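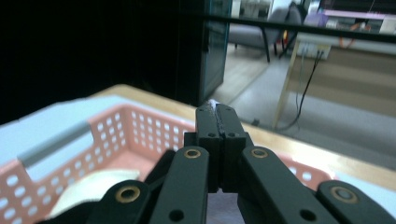

Hand-held gripper, pads closed, at a perforated basket of folded cloth.

Equipment Planning FAQ: Hand-Held Grippers and Collection Stations

Maintained by Shobha Annamalai, Equipment Planning, Brondus
Last revised November 2023

What does this page cover?

Purchase, spares and bench space for hand-held grippers used at the Mowat and Simska sites. Arm-mounted grippers go through the capital request process and have their own page.

Do I need a capital request for a hand-held unit?

No. Hand-held units are bought from the site operating budget. A capital request applies only if the order also includes an arm, a controller or fixed guarding. If you plan to add an arm later in the same budget year, say so on the first form so the two orders can be linked.

How many units should a new station budget for?

Two per operator position: one in use, one on the shelf. Stations that run a single shift can share the shelf unit between two positions. Simska has done this since February without a lost shift.

What wears out first?

Finger pads, then pivot bushings. Pads are a consumable. Bushings are a repair item and are charged to maintenance, not to the station.

How many pads should I order?

The minimum order from Pudavine is 14 pads. Pads are used in matched pairs, so order even numbers. For cloth work, plan on changing a pair every 70 operating hours. For rigid parts, plan on 175. These are our own figures from the Mowat benches and should be replaced with your site's figures once you have a full quarter of logs.

Can I mix old and new pads?

No. A worn pad against a new one closes unevenly and thin material slips out at the worn side. Change both and log one change.

Are the pad screws included?

Not with replacement pads. They are a separate line on the Pudavine price list and are often missed. Order one screw per pad plus a few spare.

When does a bushing need replacement?

When side play can be felt at the pads with the gripper closed by hand. Replace the bushings on both sides of the linkage at the same time. Turnaround at the Mowat repair bench is five working days, so send the unit with a tag and draw the shelf unit.

How much bench space does a cloth station need?

Enough for one basket, one clear folding area beside it, and room for the operator to bring the gripper in over the basket from the front. An ordinary work table is fine. Do not budget for a machined or vibration-damped surface; it adds cost and does nothing for hand-held work.

What baskets are approved?

Any rigid plastic basket with smooth rims. Perforated walls are acceptable. Wire baskets are not, as the linkage arms catch on them. Buy baskets locally and charge them to station supplies. Color does not matter, but keep one color per station if your logs refer to baskets by color.

What about cloth stock?

Budget for 100 pieces per station as a starting set, mixed sizes. Include both thick and thin items - a set made up only of towels will not show a pad problem until it is well advanced. Laundering is a site cost.

What should I allow for power?

One outlet for each charger and one for the station computer, plus one spare. If a power strip is needed, have it mounted off the floor and include the mounting in the facilities request. Strips added after the station is signed off need a second inspection, and that is billed to the requester.

Can I lease instead of buying?

Pudavine offers a lease with a twelve-month term. It makes sense for a trial station. Past the first year, purchase is cheaper at every volume we have priced. Pads and screws are excluded from the lease.

How long is delivery?

Six weeks for complete units, two weeks for pads. Orders placed in the last month of a quarter have run late more than once - place them earlier if the station has a fixed start date.

What do I send with the request?

The station form, a sketch of the bench with dimensions, the pad estimate in operating hours, and the name of the person who will keep the wear log. Requests without a pad estimate are returned.

Who approves it?

Your site manager, then Blair Guthrie for the budget code. Allow three working days for the code. Do not send the order to Pudavine before the code is issued, even if the quote is about to expire. Quotes can be renewed at the same price one time.

Where do I report an error on this page?

Equipment Planning inbox, subject line "gripper FAQ."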